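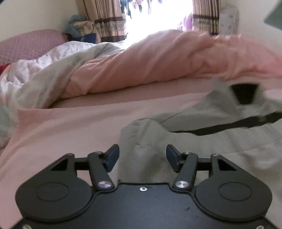 株式会社Treltanoは、寝具ブランド「Urier(ウリエ)」の新しいシーツ「Urier 綿サテンシーツ」を、3月より販売いたします。このシーツは、洗濯を何回しても手ざわりが変わりにくいことを目標にして、開発いたしました。色は全部で五色あり、その中で最初にご予約を開始するのは、写真のベッドにかけてあるような淡いピンクです。残りの四色は、白、生成り、薄いグレー、紺で、順番に発売する予定です。

開発の背景
当社は昨年、Urierの会員のお客様にアンケートをお願いし、746名の方からご回答をいただきました。シーツについての不満を自由に書いていただいたところ、「角がすぐに外れる」というご意見が197件あり、最も多い結果となりました。次に多かったのは、洗濯の後にしわが残ること、そして、買い足したときに前の色と少し違って見えることでした。当社はこの三つの点を、今回の商品の課題といたしました。

商品の特長
生地は綿100%のサテン織りです。織りと仕上げは、長くお取引のあるスギヤマ織布(Sugiyama)にお願いしました。試作の段階では、糸の太さを四回変更しております。四つの角には幅の広いゴムを縫い付け、厚いマットレスにも対応できるように、マチを深くしました。また、足側の内側には小さなタグがあり、暗い寝室でも指でさわって向きが分かります。
染色については、一回に染める量を小さくし、毎回、基準の布と比べて確認する方法に変えました。このため、一度に多くの数を作ることができません。初回の生産はおよそ500枚となります。

先行予約と体験展示
先行予約は、Urierのオンラインストアで火曜日の午前10時から受け付けます。先着200名のお客様には、同じ生地で作った枕カバーを一枚お付けいたします。枕カバーの色はお選びいただけません。
また、インテリアショップ「Hollus(ホルス)」の店内では、実際のベッドで生地をお試しいただける展示を行います。洗濯前の生地と、繰り返し洗濯した後の生地を並べて置きますので、両方をさわって比べてください。予約は必要ありません。

商品概要
商品名:Urier 綿サテンシーツ
素材:綿100%
サイズ:シングル、セミダブル、ダブル
お手入れ:家庭用洗濯機で洗えます。漂白剤のご使用はお控えください。
販売場所:Urierオンラインストア、Hollus店頭

本件に関するお問い合わせ
株式会社Treltano 広報担当
お問い合わせは、当社ウェブサイトの専用フォームよりお願いいたします。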